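Progressive rock quartet PRIRKARD will release their fourth studio album, "Prullstead", on 18/11/2021 through Marchand Records. It comes as a CD digipak, a double LP on gray vinyl and a download, and all three can be ordered now from the label's store. The video for the opening track, "Clitano", is already online.

"Prullstead" is the band's first record with guitarist Katsuhiko Imai, who joined in September after playing as a guest on the last tour. Imai wrote or co-wrote five of the nine songs and also plays the lap steel on "Cold Water Road" and the short instrumental that closes side three. The rest of the lineup is the same as on the previous album.

The songs were put together over two winters. The first set of demos was dropped almost completely, and only the chorus of "Clitano" and a bass part from "Nine Fields" made it to the finished record. Drums and bass were cut live in one room, with guitars and keyboards added later. The band mixed the album themselves, the first time they have done so, and held back two tracks that did not fit the running order. One of those, "Lamp Oil", is a bonus on the CD. The other has not been scheduled.

Imai says the new material is heavier than what fans may expect from him.

"I came in with a lot of quiet ideas and the others kept turning them up," he says. "By the second week I had stopped arguing. 'Nine Fields' started as a piece for one acoustic guitar, and now it's the loudest thing we play. I'm happy with it. I still have the acoustic version on a cassette and maybe that will come out one day."

The double LP is limited to 696 copies, of which 232 come with a signed print of the cover painting. Marchand says the signed copies will be sold only through its own store and at the release show, with no more than one to a customer. The vinyl has a slightly different running order from the CD so that the title track, which runs for 15 minutes, can take up most of a side. A lyric sheet is included with both formats.

The release show will be held in the old rehearsal hall where the album was recorded. The room holds 230 people and there is no seating. Prirkard will play "Prullstead" from start to finish, take a short break and come back for a second set of older songs. The band has confirmed that "The Long Weir" will be part of it — they have not played it live since the tour for their second album. Doors open at seven and the support act goes on at eight.

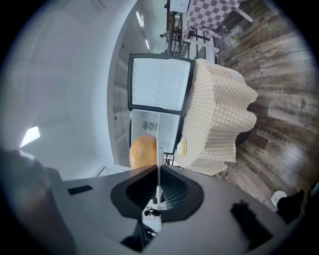 Tickets for the show are sold through the label's store and will not be available at the door. Each order gets a code by email, and the name on the code has to match the name of the person coming in. Bags larger than a small backpack will not be let inside. The hall has no bar, and the band is asking people to bring their own soft drinks in cans or plastic bottles. A white mini fridge is the right size for a dressing room but won't do for a full house, so pack a cooler bag if you want your drink cold. Glass is not allowed.

More dates are being planned for the spring, with the band hoping to play several towns they missed last time. Those will be listed on the label's news page once the venues are fixed. People who order the album in any format before release day will get a link to buy tour tickets one day early.

"Prullstead" track listing (CD):

1. Clitano
2. Cold Water Road
3. Nine Fields
4. A Door in the Hedge
5. Prullstead
6. Salt Cellar
7. Half a Mile Down
8. The Surveyor
9. Evening, Far Bank
10. Lamp Oil (bonus track)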